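Ursu Fruit Plush — Banana and Durian

Our July delivery of Ursu plush fruit was gone before we had a page up for it, so we are very happy to have both of these back on the shelf at Dumberg! Folasade Uzor opened the first carton and the durian went straight onto the counter, where customers keep picking it up.

The banana is the easy one to love: long, fuzzy, with a gentle curve that fits under a child's arm or behind a neck on the couch. The durian takes a second look — people who grew up with the real fruit laugh out loud, and everyone else asks what it is. It's soft all over, husk included.

Both are filled with polyester and sewn shut, with no beads and no small hard parts. The banana weighs 300 grams and the durian 500. Machine wash cold inside a pillowcase, dry flat, then fluff the pile with your fingers. A tumble dryer will mat the fuzz, so please skip it.

Pirjo Ikonen in our Jastville store keeps hers in a plastic basket at the foot of the bed and swears the pair gets more attention there than it ever did on a shelf. We like a basket too. The open sides let the plush air out after a wash, and it carries easily from room to room.
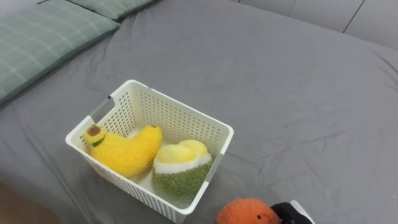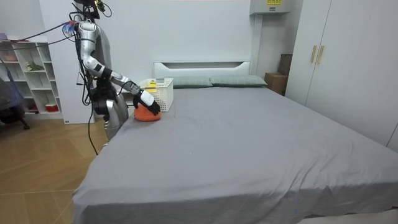
Color was the thing we argued over most when we ordered. Raili Kiiskinen wanted a softer yellow for the banana, and I'm glad she lost, because against gray sheets and gray-green pillows like the ones in the first photo that bright yellow is just cheerful. The durian is calmer, with pale yellow lobes, a fluffy white band and an olive-green shell, and the two look great side by side in a white basket. If your bedding is already busy, I'd start with the durian.

Sold singly or as a pair. Gift wrap is free on pairs. We have 100 of each in this batch, and the next one is on order with no date yet. For store orders, ask for Jeanine Michiels.

Page updated December 2024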